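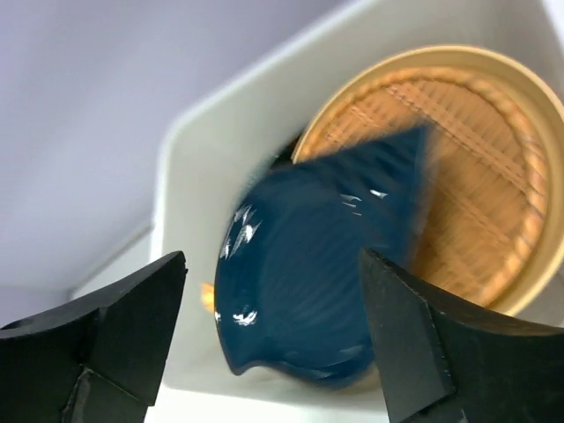
A dark blue glazed pitcher between the fingers of a two-finger gripper, with a woven bamboo steamer beside it in a white bin. Wrist camera view.

The claim coming out of the Sinderley lab is simple enough to fit on a slide. Show a robot arm 50 demonstrations of a person clearing a container of kitchen things, the group says, and it will clear containers of kitchen things it has never met. The method is called Gareo, and since June it has been passed around robotics mailing lists with a good deal of excitement.

I went to see it with a low opinion of slides, and came away with a slightly better opinion of the method.

Most systems of this kind learn from a fixed camera looking down on the table. Gareo throws that camera out and works only from the one on the wrist, which sees the fingers, whatever is between them and not much else. The argument is that a close view looks much the same in one kitchen as in the next, so the robot has less to unlearn when it is moved. It is a fair argument. It also means that the arm has very little idea where anything is until it is nearly touching it.

Glazed pottery is a good place to look for trouble. A shiny pot throws back small hard spots of light, and these slide across the surface as the camera moves. Add a little motion blur and the edge of the pot, the very thing the fingers need, smears into whatever lies behind it. Woven bamboo has the opposite problem: so much fine pattern that the software may find edges everywhere.

The headline result is drawn from 2,540 attempted grasps. The group reports that Gareo beat its own older method, Brumen, by 22 percentage points on objects left out of training. That sounds handsome until you read how the older method was run. Brumen was built for an overhead camera and was tested here with the wrist view alone, so it was asked to work with one eye shut. A comparison in which each method keeps its preferred camera is missing from the paper, and it is the first one I would want.

Then there is the word "unseen". The test objects were new, but many came from the same families as the training ones: more bowls, more jugs, more baskets. A jug with a different glaze is a mild sort of surprise. When a second lab, Osagie, tried the released code on its own shelf of crockery, it found the lead shrank badly on anything with a narrow handle. Osagie used 800 grasps and a different arm, so that is hardly the last word either.

What counts as a success matters too. Under the paper's rules, an object must leave the container and stay in the fingers. How it is held does not come into it. A pitcher gripped low and hanging at a slant scores the same as one held upright, though anyone who had filled it with milk would mark the two very differently.

The part I find hardest to dismiss is a smaller experiment near the back. The group turned the container to a new angle between attempts and the wrist-only method barely suffered. That supports the central idea far better than the headline number does, and it is odd to find it tucked away in an appendix.

The group says a fairer test against Brumen is being prepared, with both cameras fitted and a wider range of objects. Until it appears, the 22 points should be read as a result about one arm and one lab's cupboard.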